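## Chapter 4: Lining and Preparing Containers

Most of the goods that leave a workplace are handled twice before anyone uses them: once when the container is made ready, and again when it is filled. Chapter 3 dealt with the second of these. The present chapter turns to the first, and in particular to the handling of thin plastic liners and bags, a material that clings, folds on itself and seldom behaves the same way two times running.

Students who have completed the Mowat placement will recognize much of the vocabulary. Those entering from the Bolville stream should read Section 4.1 closely before attempting the bench exercises, as the terms *rim*, *cuff* and *drop* are used there in a narrower sense than in everyday speech.

### By the end of this chapter, you should be able to

- lay out a bench so that the container sits on clean paper, clear of the table edge;
- open a twisted bag without tearing the seam;
- fit a liner to a rigid container and form an even cuff over the rim;
- judge when a liner is too large for the container and should be exchanged.

### Before you begin

The paper sheet is laid first and is not moved once work has started. Translucent containers are preferred for training, as trapped air and folds can be checked through the wall. Coloured liners are used for the same purpose. Containers with an internal divider require a longer drop on each side, a point taken up in Section 4.3 and again in the Cluvell case study on page 51.

A bag taken from the roll will usually hang in a twist. It should be held by one end and allowed to fall before any attempt is made to open it. The free hand stays near the container until the mouth of the bag has been found, and only then takes hold of the opposite side.
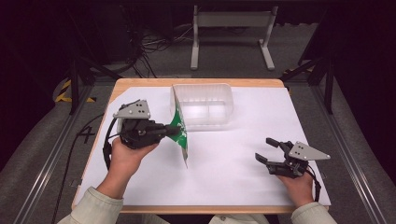
Section 4.1 sets out the terms in full, followed by 19 short exercises adapted from the Troresetti workbook.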